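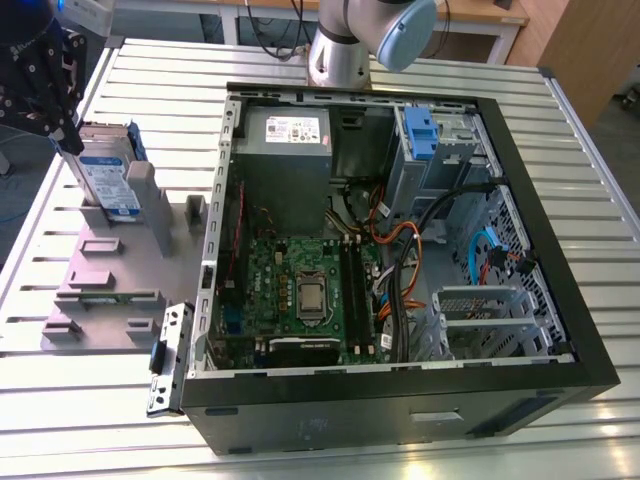 Sólveig Sveinbjörnsson wrote:
I would leave the caddy on the drive until it has been wiped and tested. The rails on these blue brackets go slack after they have been flexed a few times, and a slack bracket lets the drive creep forward off its connectors. Take it out, stand it in something, deal with the bracket last.

Print this thread | E-mail this thread

Re: Stripping order for ex-office towers
Posted by: gisley

Agreed on the caddy, not on the order. The original question was whether the drive should come out before or after the cooler, and I say before. With the cooler off you have a bare heat spreader and probably paste on it, and then you are reaching across it to get at the data cable. I did 34 towers from the Wong office clearance in June and the only two boards I damaged were both done cooler first. One was a dropped screwdriver, the other was paste in a memory slot.

Re: Stripping order for ex-office towers
Posted by: fladov

Two out of 34 is a dropped screwdriver and some paste. I don't see that the order caused either. I take the cooler off first while the case is still heavy and sits flat, then memory, then drives. On some of the cheaper cases, pulling the drive with the cooler still on means working the power plug loose with your knuckles against the fins.

What matters more is the cables. People pull the data cable at an angle and crack the plastic tongue on the drive. After that the drive is scrap as far as resale goes, whatever the test says. 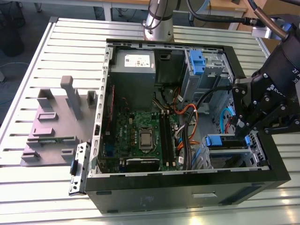
Case on its side, panel off, processor still in its socket.

Note where the blue SATA cable runs in that one. It arcs over towards the drive bays, so you can get hold of the plug body and draw it straight back. Where it has been tucked under the power loom, free the loom first.

Print | E-mail

Re: Stripping order for ex-office towers
Posted by: Grethe Lund

The processor should stay in the socket until the board is out of the case. If the board is being sold with it, it stays there for good. I have bought boards from the Arkura auctions with the processor taken out and no cover over the socket, and bent pins are not worth the evening it takes to straighten them.

On cooler first or drive first I side with gisley. The drive is the part with somebody's data on it. It gets a number and goes on the log before anything else is touched. Our log had 113 lines last time and three drives could not be matched to a case. All three came from machines where the drive had been left until the end.

Re: Stripping order for ex-office towers
Posted by: fladov

The data point is fair and I will give you that one. I still think it is a labelling problem. Put the number on the case and on the drive when the panel comes off and the order makes no difference.

Re: Stripping order for ex-office towers
Posted by: gisley

Written up as I do it. Change what you like.

1. Mains lead out. Hold the power button in for a few seconds. Lay the case on its side on a bench that will not scratch.

2. Side panel off. Write the case number on tape and stick it to the power supply, clear of the specification label.

3. Data plug off the drive, then the power plug, both pulled straight. Draw the drive out in its caddy and stand it upright in a tray to the left of the case, label readable, same number on it.

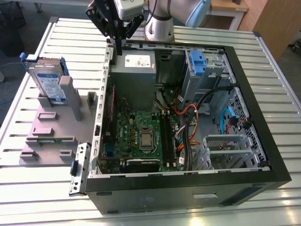 4. Cooler off, with a quarter turn on each screw in rotation. Wipe the heat spreader straight away.

5. Memory out. Push both latches down together.

6. Expansion cards, then the front panel leads. Photograph the leads first if the board is to be reused.

7. Power supply last – its cables are easier to feed out once the drive cage is clear.

Re: Stripping order for ex-office towers
Posted by: Sólveig Sveinbjörnsson

Step 7 depends on the case. With some you cannot reach the upper board screws until the supply has come out, so it has to go before the board. Otherwise that is close to what I do. Does anyone have a source for spare caddies? I need six and the last seller wanted me to take 100.

Print this thread | E-mail this thread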